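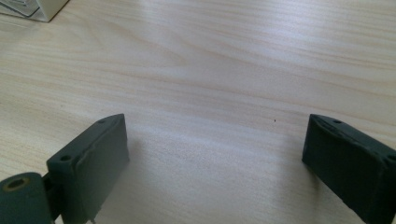 Section 4. Preparing the Work Surface and Storage Box for Seed Sorting

The Prilville Seed Library asks all members to sort and label donated seed before it is entered in the catalog. Sorting must be done on a flat, dry surface in good light. A pale wooden tabletop with fine tan grain is acceptable, but light-colored seed such as lettuce and pepper can be difficult to see against it. Members working on a table of this kind should lay down the dark sorting mat supplied in the Kekau starter kit.

4.1 Before You Begin

Each starter kit contains one sorting mat, 146 paper envelopes, a soft brush, a pencil, and a packet of drying beads. Check the contents against the card inside the lid of the kit. Missing items should be reported to Simone Holanda at the front desk before any seed is opened.

1. Wipe the table with a dry cloth. Do not use spray cleaners.
2. Close nearby windows and turn off fans.
3. Lay the mat flat with the printed edge facing you.
4. Wash and dry your hands.

CAUTION: Some donated seed has been treated with a colored coating. Treated seed must not be handled without gloves. Return it to its packet, mark the packet with a T, and place it in the tray by the door.

4.2 Sorting

1. Open one packet at a time and pour the seed onto the center of the mat.
2. Remove stems, husks, and broken seed with the brush.
3. Set aside any seed that shows mold or insect holes. Discard it in a sealed bag.
4. Transfer the clean seed to an envelope. Fill the envelope no more than halfway.
5. Write the plant name, the variety, the donor number, and the month of harvest on the front. Use pencil only.
6. Fold the flap twice and press it flat.

NOTE: If the variety is not known, write "unknown" on the second line. Do not guess from the appearance of the seed. Petrică Cârstea reviews all unknown entries on Tuesday.

4.3 Storage

Envelopes that are ready for the catalog are kept in a rigid box with a lid. Any clear box of suitable size may be used, provided that the lid sits flat and the inside is clean.

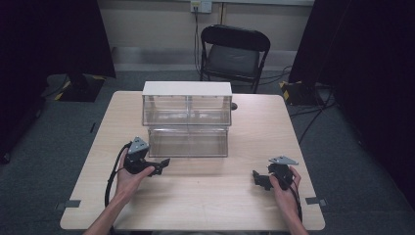

Figure 4-2. Clear box with white lid and divided upper section.

1. Place a packet of drying beads in the bottom of the box.
2. Stand the envelopes upright with the labels facing forward.
3. Keep vegetable seed and flower seed apart. Where the box has a divider, assign one side to each.
4. Replace the lid and confirm that it is seated on all sides.
5. Attach a shelf label to the front of the box.

CAUTION: Do not store boxes in direct sunlight or near a heating vent. Clear walls offer no protection from light, and boxes of this type must be kept in a closed cabinet.

4.4 Returning the Box

Boxes are returned to the Medeiros Room, where shelf numbers run from 140 to 358. Enter the shelf number and your member number in the log. Drying beads that have changed color should be left in the jar beside the log and replaced from the supply drawer.

Questions about labels should be directed to Valentyna Hordiienko. Requests for a second kit are covered in Section 5.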